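4.3 The grip-slip fault, and what we think caused it

I'll be frank about this part, because it cost us most of September and it was my mistake as much as anyone's. Up to this point the painting task had been going well enough that we'd started talking about longer runs. The policy dips, dabs, goes back for more paint and dabs again, and for the first 246 episodes the worst thing it did was make ugly marks. Then the right arm started pressing too hard, and we didn't catch it for days. Figure 3 shows the task setup we talk about through the rest of this section.

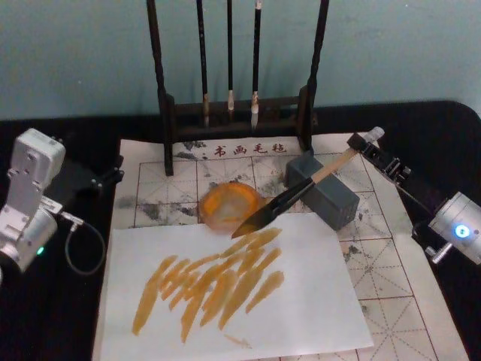

Claltance Lab for Contact-Rich Manipulation, Department of Mechanical Engineering, Imberg
Figure 3. Painting task with both arms at the mat. (a) Large brush in the right gripper, with the paint dish and paper.

So, what went wrong? The gripper holds the brush near the end of its handle, a long way back from the bristles. That makes the brush a lever. Every dab puts a small twist on the fingers, and after enough dabs the handle has turned a little in the grip (we later measured 7 degrees in the worst case). Our controller assumed the grasp was rigid. It thought the tip was higher than it was, so it pushed down to reach a contact that had already happened, and pushing down made the handle turn some more. You can see how that ends!

It ended with a force spike and a hard stop. The joint torque limit tripped the way it's supposed to, and I want to give the safety layer its credit there. What I don't love is how late it tripped. We had set the limit for collisions with the table, and a brush head is soft, so it soaks up a lot of bad motion before anything looks like a collision. The log had more than 300 warnings from the Histinano force monitor before the stop, all of them marked low priority. I was the one who had marked them that way.

Zulema Zúñiga went back through the logs and found the pattern in an afternoon. She plotted the commanded tip height against the contact force and the two drifted apart in nearly every long episode, slowly, starting well before anyone would have called it a fault. Short episodes looked clean. We had done almost all our checking on short episodes (yes, I know).

We made two changes. The first is a touch-off: every few dabs the arm lowers the tip until it feels light contact, and the Berhe planner resets its estimate of where the tip is. The second is a separate, much lower force limit that applies only while a brush is in the gripper. We also moved the force warnings up to a level that pauses the run. It gets annoying, and I've left it on.

The rack needed the same kind of care. The brushes hang from hooks, so they can swing, and a controller that trusts a stored pose is going to bump one sooner or later. We now treat the whole rack as a keep-out zone during painting, carved ends included.

Figure 3, continued. (b) Close view of the rack and its three hanging brushes.

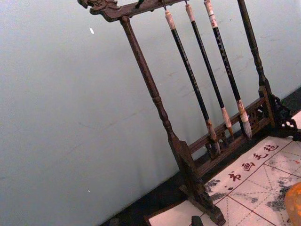
4.4 Retesting after the fix

We reran the long episodes with both changes in place and a cap of 2000 control steps per episode. The drift between commanded height and contact force still shows up, but the touch-off pulls it back before it can build. We haven't had another hard stop in this task. I'd still like a finger pad that grips a round handle better, and that's the next thing we plan to try.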